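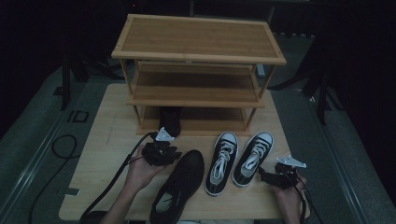
Carnet de montage, lundi, 9 h 40

Bon, je reprends le carnet que j'ai laissé traîner toute la semaine dernière (pardon Brittany, je sais que tu le lis). On en est à la version quatre de « Nitis », et elle fait toujours neuf minutes de trop. Magnus ne veut rien lâcher sur la séquence du bac. Je le comprends, c'est son plus beau plan, mais on y reste si longtemps que l'histoire du frère s'évapore complètement !

Ce matin j'ai donc tenté autre chose : j'ai gardé le plan du bac en entier et j'ai attaqué tout ce qu'il y a autour. Le dialogue sur le quai saute, l'arrivée de la voiture aussi. On passe directement de la cuisine à l'eau. C'est brutal, la première fois j'ai sursauté, et puis au troisième visionnage je ne voyais plus comment on avait pu faire autrement. À montrer à Magnus avant qu'il parte manger, il est meilleur public le ventre vide.

Étalonnage

Plans 249 et 254 : toujours ce vert dans les ombres. Itsuki dit que ça vient de la conversion, moi je penche pour le filtre. J'ai refait l'export depuis les originaux, même vert. Donc un point pour moi, mais ça ne nous avance pas beaucoup... Il propose de pousser toute la scène un peu plus froide pour que ça passe. À essayer sur le 290 aussi, qui revient juste après et qui jurerait sinon.

Son

Carter a envoyé les ambiances de Dirnau, superbes, surtout la nuit avec les grenouilles. Par contre le fichier du couloir est saturé du début à la fin, je lui ai demandé s'il avait une deuxième prise. En attendant j'ai collé une ambiance de février, ça dépanne.

15 h 20

Magnus a vu. Il n'a rien dit pendant une bonne minute, puis il a demandé où était passée la voiture. Ensuite il a voulu revoir, deux fois ! Il garde la coupe, à condition de remettre la réplique du quai en voix off sur l'eau. Essayé dans la foulée avec Trevor au mixage : il faut la baisser énormément, presque un murmure, sinon on dirait une bande-annonce.

Reste à faire :
- renommer la séquence, la vieille copie s'appelle pareil (j'ai failli exporter la mauvaise)
- relancer Carter pour le couloir
- vérifier les sous-titres de la bobine deux, décalés depuis la coupe
- demander à la salle Lévesque si on garde le créneau pour la projection test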